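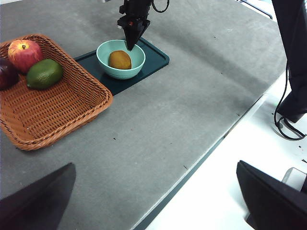 日本語教育部 講師室だより

求人票に「勤務時間」と書くなら、授業の準備も入れてほしい

二〇一九年九月十日(火)

語学学校の求人を読むのが習慣になっている。転職を考えているわけではない。講師の採用にかかわる立場になってから、よその学校が何を書き、何を書かないのかが気になるようになった。

読んでいて引っかかるのは、時間の書き方である。「週二十数時間の授業」「高収入」「契約更新あり」と並んでいても、授業のない時間に何をするのかはほとんど出てこない。教案、宿題の添削、レベル判定の面接、保護者への連絡、体験授業の呼び込み。これらが勤務に数えられるのかどうか、求人票だけではまず分からない。

私は、語学学校の求人には準備時間を含めた拘束時間を書くべきだと考えている。法律の話をする前に、まず採用の実務として、そのほうがうまくいくからだ。

以前勤めていたブロンという学校では、講師の給与は授業一コマいくらで決まっていた。求人にも単価だけが載っていた。単価は近隣の学校より高く、応募は多かった。ところが、着任した講師の多くは最初の契約の途中で辞めていった。辞める理由を聞くと、たいてい同じ答えが返ってくる。コマとコマの間が空いていて帰れない。空いた時間に添削を頼まれる。添削には手当がない。一コマの単価を拘束された時間で割ると、駅前の飲食店と変わらない額になった。

当時の同僚にツェゲレダ・ゲブレイェスという講師がいた。英語とアムハラ語を教えていて、学習者の評判もよかった。彼女は契約書に署名する前に、一週間の時間割の見本を出してほしいと学校に頼んだ。学校は「学期によって変わるので出せない」と答えた。彼女はそれでも働き始めたが、二学期目の途中で別の学校に移った。移った先のエンダノでは、面接の日に前の学期の時間割をそのまま見せてくれたそうだ。時間割が毎回変わることは彼女も承知していた。知りたかったのは、朝いちばんと夜いちばん遅い授業を同じ人が持つことがあるのか、という一点だったという。

この話をすると、採用する側からは決まって反論が出る。細かく書けば応募が減る、というものだ。減ると思う。今の勤務先でも、求人票に「授業外の業務として週に添削と会議を含む」と加えた年は、応募の数が目に見えて落ちた。しかし面接まで進んだ人の質問は具体的になった。添削は手書きか画面上か、会議は何語で行うのか、欠勤した講師の代講は誰が決めるのか。こういう質問をしてくる人とは話が早い。採用してからの行き違いも減った。応募の多さは採用担当者の成績に見えやすいので、減るのを嫌がる気持ちは私にもある。それでも、学期の途中で担任が替わる学習者のことを考えれば、どちらを取るかは迷うところではない。

もう一つの反論は、講師は専門職なのだから時間で測るべきではない、というものだ。これは一見もっともらしい。準備に三時間かける人もいれば、同じ内容を三十分で済ませる人もいる。全員に同じ時間を払うのは不公平だという理屈である。だが、それなら授業単価のほうに準備の分を含め、含めたことを明記すればよい。「一コマの報酬には標準的な準備の時間を含む」と一行書くだけで、応募者は自分で計算できる。書かずに黙っているのは、専門職として扱っていることにはならない。

待遇欄の「年間賞与」についても言っておきたい。賞与があるのはよいことだが、条件が書かれていない求人が多すぎる。一年の契約を満了した人だけに出るのか、途中で辞めた人にも月割りで出るのか。学習者の継続率に連動するのなら、その率は誰がどう計算するのか。セユムという教室を運営するアベネゼル・ゲブル氏と、講師採用の勉強会でこの話になったことがある。氏の教室では、賞与を一度やめて月給に振り分けたところ、求人票が地味になって困ったと言っていた。「賞与あり」の文字には人を引きつける力がある。ただ、その後も氏は賞与を復活させていない。講師から、家賃の計算が立てやすくなったと言われたからだそうだ。

「母語話者に限る」という条件にも、同じような曖昧さがある。私はこの条件そのものに反対だが、それは別の機会に書く。今回の話に関係するのは、この条件を掲げる求人ほど、着任後の仕事の説明が薄いということである。発音が自然であればよい、教え方はこちらで用意する、と書いてある。では用意された教材はどのようなもので、どこまで変えてよいのか。市販の教科書か、校内で作ったものか。知人の学校では「ジリドネス」という自作の教材一式を使うことになっていて、新任の講師は最初の学期、その手引きを読むだけで夜が終わった。読む時間はもちろん無給だった。研修と呼べば有給になるものが、手引きと呼べば無給になる。言葉を教える業界が、言葉の使い分けで費用を浮かせているのは情けない。

では何を書けばよいのか。私は多くを求めているつもりはない。前の学期の時間割を一人分、名前を消して載せる。授業以外の業務を挙げ、それが有給かどうかを書く。賞与の条件を書く。代講を断れるかどうかを書く。求人票の紙幅が足りないなら、応募者に送る最初の返信に付ければよい。どれも学校の中にはすでにある情報で、新しく調べる必要はない。

応募する側にも言いたいことがある。面接で時間のことを聞くと、やる気がないと思われるのではないかと心配する人が多い。若い講師から相談を受けるのも、ほとんどがこの件だ。聞いてよい。聞かれて不機嫌になる学校なら、着任してから聞いても不機嫌になる。できれば口頭で済ませず、答えをメールでもらっておくとよい。契約書に書かれていなくても、あとで話し合うときの土台になる。

私自身の学校も、まだ十分ではない。添削の時間は求人票に載せたが、体験授業のあとの面談は載せていない。面談が長引くかどうかは相手次第で、時間を決めにくいという理由で、何年も先送りにしてきた。次の募集は十月に出す予定で、そのときには面談も業務の欄に入れ、手当の額を並べて書く。額については今、経理と話をしているところである。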